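The Rice Table, and Other Changes at Work

I have been promising for weeks to write something about what has been going on at work, and I keep putting it off because every time I sit down I find I feel slightly differently about it than I did the time before. So you are going to get all of it, in the order it comes to me, and you may want to put the kettle on.

Those of you who have been reading for a while will know I work at Rerura, which makes and packs meals for hospitals, care homes and one very fussy chain of nurseries. I came in on the packing line when my youngest started school and have been there ever since, apart from a short spell in the office which suited neither me nor the office. There are 75 of us across the two shifts. It's a decent place. The canteen is good, as you would hope, and the car park is dreadful.

How it started

Last spring we were all called into the canteen and told that the portioning side was going to be "partly automated". You could have heard a teaspoon drop. My friend Suryani Jugah, who has stood next to me on dry goods for longer than either of us likes to work out, took hold of my sleeve under the table and didn't let go until the slides were finished. A firm called Zelov would be supplying the arms, we were told, and there would be no redundancies in the first 2 years, and would anybody like a biscuit.

I won't pretend I took it well. I went home and was short with everybody, including the dog. It wasn't so much the money, although of course it was the money as well. I think it was the idea that a thing I had got good at over such a long time could be picked up by something with no back to ache and no interest in what it was doing. Scooping rice sounds like nothing at all. But you try doing 712 portions before lunch, level every time, without scattering half of it down your front, and then tell me there isn't a knack to it!

What I hadn't expected was that they would come and ask us for the knack. A few of us were offered time off the line to do the teaching, and Suryani put both our names down before I had finished saying I'd think about it. You hold a gripper in each hand and do the job with those in place of your fingers, over and over, so that there is something for the machines to learn from. Spoon to the rice, spoon to the cup, spoon back again. They started us on small things, a household rice tub and a wooden spoon, and I remember thinking that my mother would have laughed herself silly to see a grown woman being paid to do it.

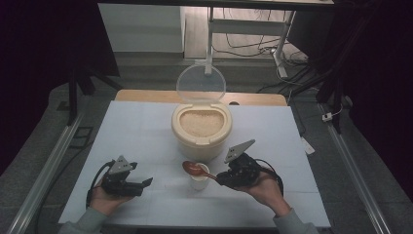 What it's like to do

Strange, to begin with. You have no feeling in the ends of your fingers, because they aren't your fingers, and for the first morning I was all elbows. You squeeze too hard, or you don't squeeze enough and the spoon swings round on you. The cables took me a while as well - I kept wanting to flick them out of the way as if they were a long scarf.

By the second week I had stopped thinking about it, much as you stop thinking about the pedals when you learn to drive. Suryani was quicker than me from the start and has remained so. She says it's from years of knitting. I say it's from years of showing off.

The part I've come to like is how much it makes you notice. I have been tipping a spoon into a cup all my working life and I could not have told you that I turn my wrist a little before I get to the rim, or that I steady myself for a breath before I pour. The young woman who runs our sessions asked me why I came at the tub from the side and I had no answer for her. I had to do it a few more times, slowly, to find out. (It's so that the spoon fills from the heel and doesn't push the rice up the far wall. I was rather pleased with myself when I worked that out.)

It is tiring, mind you. We do 40 minutes and then we stop, and I was one of the people who asked for that. Your forearms know about it by the evening. If anybody reading this is being asked to do the same sort of work, please ask about breaks early on, and about the height of the table too, before you've all got used to it being wrong. 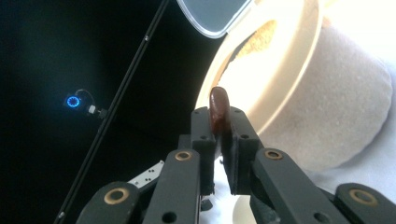

I asked early on whether the fumbles would be thrown away, and was told that they keep a fair few of them, as seeing how a person gets out of a muddle is useful too. I found that oddly cheering. I have had a good many muddles in my time and it's nice to think of them going to a home.

Now, the line itself. The first arms went in during September, on dry goods, at the end where Suryani and I used to stand. They are slower than I'd imagined. They are also very steady, and they don't mind the early start, which I always did. Somebody has to stay with them to top up the tubs and sort out the trays that come through crooked, and that job has gone to people who were on portioning before, with a small rise. The wrist complaints have gone down, and I am glad about that, having had two winters in a splint myself.

What has gone, and I do mind this, is the talk. Six of us used to stand at that end, and between us we got through weddings, divorces, a hip replacement and the whole of somebody's kitchen extension. With two people and the arms you can't really keep a conversation going, as one of you is always walking off to see to something. I said so at the last staff meeting. The manager wrote it down, and since then the breaks have been shifted so that both ends of the line stop together. It helps a bit. It isn't the same as having your hands busy and your mouth free.

I also worry about what comes after the 2 years. I've asked, and the answer was kindly meant and rather foggy. A cousin of mine was at Besnard when they brought in new machinery, and she says get everything in writing and be nice to whoever does the rotas. I have done the second and I'm working on the first. Suryani has sent off for details of a technician's course, and has been leaving the leaflet on my side of the bench every morning, folded open at the page about fees.

I may go. I haven't told her so yet, so if you see her before I do, keep it to yourself. Skalby is where they run it, two evenings a week, and there's a bus from the end of our road as long as you're out of the door by half past five. I'd have to do something about the dog.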